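Home > News > Clubs and Classes

Trorkside robotics club takes on the packing box

4 Jul 2020

Members of the Trorkside robotics club have been using hand-held grippers to sort and pack small household things, as part of a student project on how robots might learn to handle soft and awkward objects.

The project, named Rutatia, began in February and has 30 members. The club wants to record 351 short runs before the end of term. It has finished 110 of them so far.
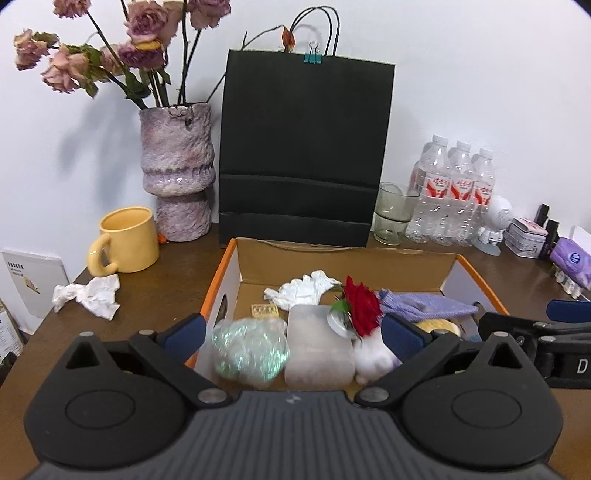 The gripper held open over the box during a packing task.

Each run is done by hand. A student works the gripper, moves one item and starts again from a new position. The recordings will later be used to train a small robot arm, which the club plans to build from a kit over the winter.

Students said that cloth and paper had given them more trouble than mugs or bottles. A knitted pouch can be picked up in many ways, and the club has asked members to try at least 3 of them for each soft item on the list.

The work is backed by Dillon, a local parts supplier, which has given the club a small grant for tools and storage. Sessions are held at the Lungu building and are open to pupils from the town's secondary schools.

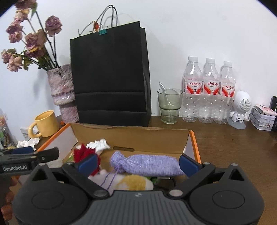
How to join

New members can sign up at the Lungu front desk. No experience is needed and tools are provided. Under-16s need a signed form from a parent or guardian.

This website uses cookies to improve your visit. Accept all | Manage settings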